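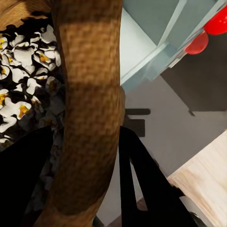 Can a Robot Do Your Chores Yet?

Think about the last time you put away the groceries. You picked up a bag, opened a cabinet, found a space and set the bag down. You probably talked to someone the whole time. For a robot, each of those steps is a separate problem.

The short answer to the question is: some chores, some of the time.

Robots have worked in factories for many years. A factory robot may do the same job all day, with every part waiting in the same spot. Homes are different. Somebody moves the chair. The cereal box is new. The cat walks in.

Practicing on a computer

Many robots now learn in a simulation. A simulation is a world made inside a computer, a bit like a video game. The robot in it has arms and grippers, and the kitchen has shelves and knobs. If the robot drops something, there is no mess to sweep up.

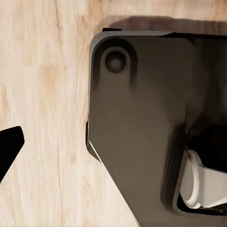 A black gripper finger, left, and a dark housing on a wooden surface in a simulated kitchen.

Stellan Haugen builds practice kitchens at a small company called Trelstead. One of his robots tried the same cabinet chore 3000 times. "It got better," he says, "and then I moved the cabinet and it got worse again." So now he changes the kitchen between tries. The robot has to look for things and can't just remember where they were.

Why bags are hard

A mug keeps its shape when you hold it. A cloth sack does not. It sags and folds, and whatever is inside slides around. If the top is open, tipping it too far means rice on the floor. Your fingers feel the sack starting to slip, and you squeeze a little more without thinking about it.

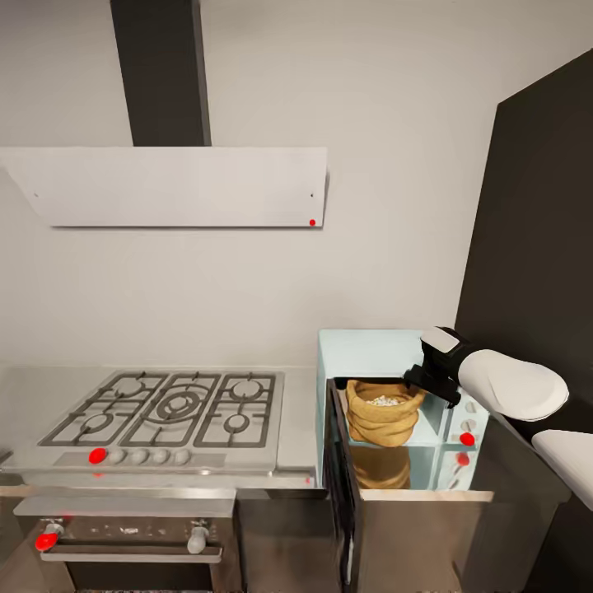
A robot has to work out how hard to squeeze, too. Many grippers have only two fingers, so there are not many ways to hold on. The arm also needs room to reach in past an open door – and to get back out again without bumping it.

What about a real kitchen?

Bartosz Zalewska tests robots in a real kitchen at Dakbridge. In December his team asked one to put away 52 items. It took all afternoon, and a person had to help with the eggs.

Wiping a flat table is one of the easier jobs. Folding laundry can be done, but slowly. Cooking a whole dinner and cleaning up afterward is still very hard.

Try it yourself

Put on a pair of thick mittens and close one eye. Now move a small bag of dry beans from the table to a low shelf, using only your thumb and one finger. Ask a friend to time you, then trade places.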